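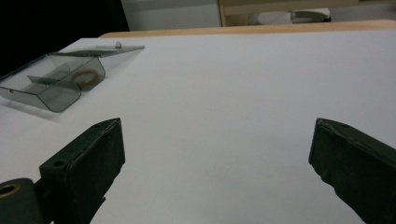
Relatório de projeto - Cobertura móvel nas zonas rurais de Plorivholm
Disciplina de Redes de Telecomunicações
Autores: Rafferty Pennington e Priya Kasprzak
22-03-2021

Quando escolhemos este tema, eu e a Priya achávamos que íamos passar o semestre a olhar para mapas de operadoras. Ainda passámos uns bons dias nisso, mas o mapa da Clullance pinta o vale inteiro de azul e a avó da Priya, que mora lá, tem de subir ao muro do quintal para mandar uma mensagem! Foi daí que saiu a pergunta do trabalho: quanto é que a cobertura 4G anunciada se afasta da que se apanha na rua?

Como medimos

Levámos dois telemóveis iguais, um com cartão da Clullance e outro com cartão da Tukinia, e percorremos a estrada municipal de uma ponta à outra (eu a conduzir, a Priya a apontar tudo). Parámos em 51 pontos. Em cada um registámos a potência do sinal, a velocidade de descarga e se uma chamada de teste se aguentava um minuto. Os dados foram para uma folha de cálculo que eu consegui apagar uma vez - felizmente a Priya guarda cópias de tudo.

O que encontrámos

Com a Clullance tivemos 4G utilizável em 34 pontos. Com a Tukinia foram menos, mas as velocidades eram mais estáveis, sobretudo perto da antiga fábrica Thibodeaux, onde há uma antena no telhado. Em nove pontos não apanhámos rede nenhuma, de nenhuma das duas, e ficam todos na descida para o rio, atrás da encosta. Para quem já estudou propagação não é grande surpresa, mas ver as barras desaparecerem todas de uma vez tem outra graça!

Limitações

Medimos só num dia, com bom tempo e dentro do carro, o que já tira alguns decibéis ao sinal. Também não testámos à noite, quando toda a gente está a ver séries e a rede deve sofrer mais.

Próximos passos

Em abril queremos repetir o percurso a pé na zona do rio, com uma antena externa emprestada pelo departamento, e pedir às duas operadoras os modelos que usam para desenhar os mapas. A Tukinia já respondeu ao primeiro e-mail. Da Clullance continuamos à espera.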